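Kettle rules for the arm, revised

Wed 16 March

The pouring task has a written rule sheet now. Before September it was a set of habits. The sheet came out of a review of 222 logged pours at the Kuditberg site, 140 of them on the old wrist settings, and it is short enough to tape up beside the controller.

The first section covers the table before the arm moves. Mugs go on one side, on a diagonal, so that the path to the far one does not cross the near one. Everything on the table that is not part of the pour gets written down, including the tray and the tissue box.
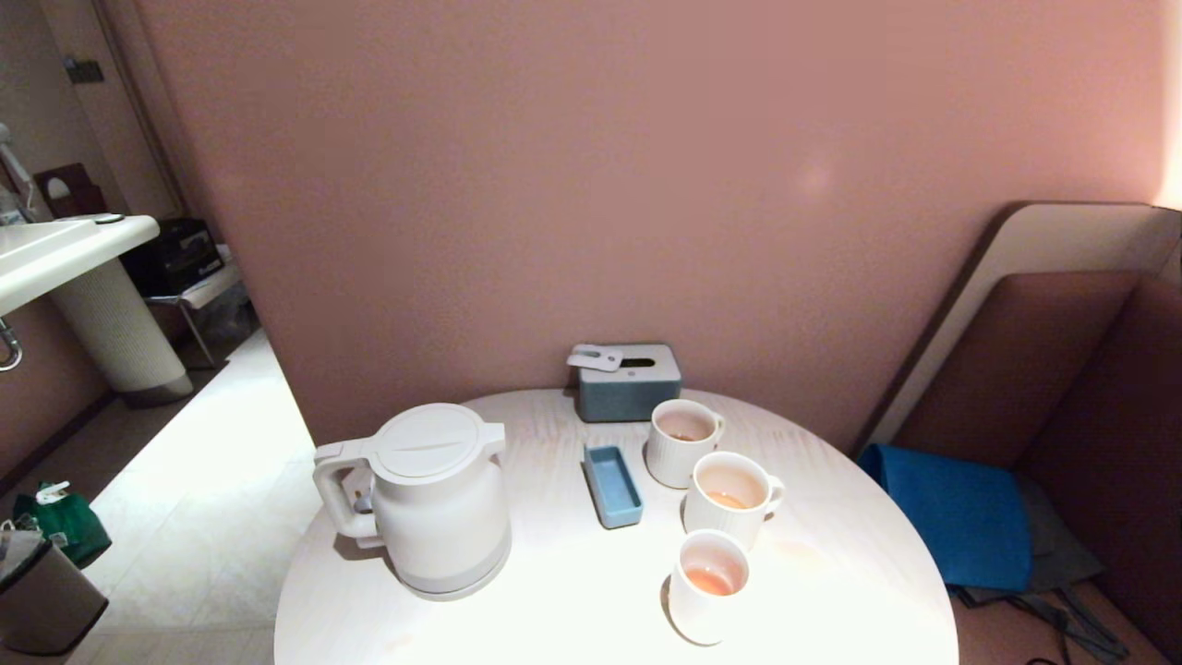

The layout is frozen once the run is armed. If anyone reaches in to straighten a handle, the run is void and the clock restarts. Drornine, our scheduler, accepts an override here. I have asked for it to be removed.

Section 2 is the lid. The finger pads must never rest on the lid button during a handle grasp. On this kettle the button is marked PRESS and sits on top of the white arch, close to where the fingers end up, so the check is made from the wrist view and signed before lift. Grip force stays at the lowest value that holds the filled kettle.

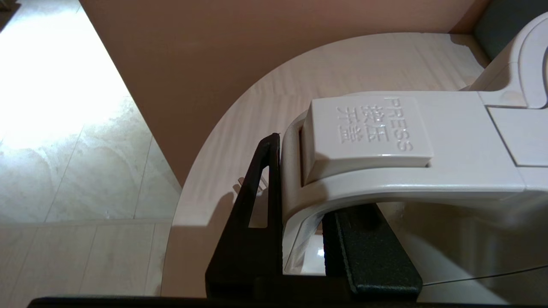

Moving and tilting

The power base stays on the table, and its plug must be out before the kettle is lifted. Tilt starts only when the wrist has stopped. The rear mug is poured first - a reach over full mugs is a reach we can avoid. Hold time between tilt steps is 2000 ms.

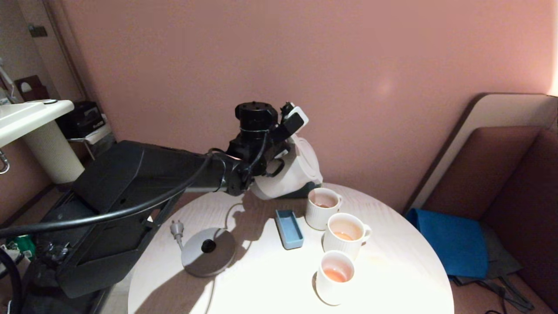 Kettle in the gripper, base unplugged on the table.

Spills are where the old habits were weakest. Operators would wipe and carry on, and the log showed a clean run. Under the new sheet any liquid on the tabletop is an event, droplets included. Stop, park the arm, photograph, then wipe. Old stains are noted before the run so they are not charged to it.
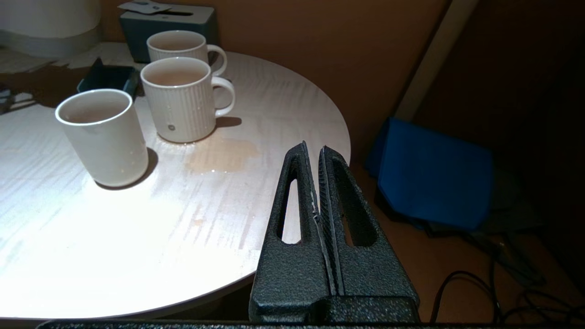 2 min read

The event form is the Bandeo template with two fields added: mug position and fill level by eye. I left out volume. Estimates from a puddle were too scattered to be of use, and people spent longer on that field than on the rest of the form.

Still open is the cable rule. The Ásgeirsdóttir draft wants all cables off the floor within reach of the arm. I would accept a taped route with a marked edge, and the next revision will carry one or the other.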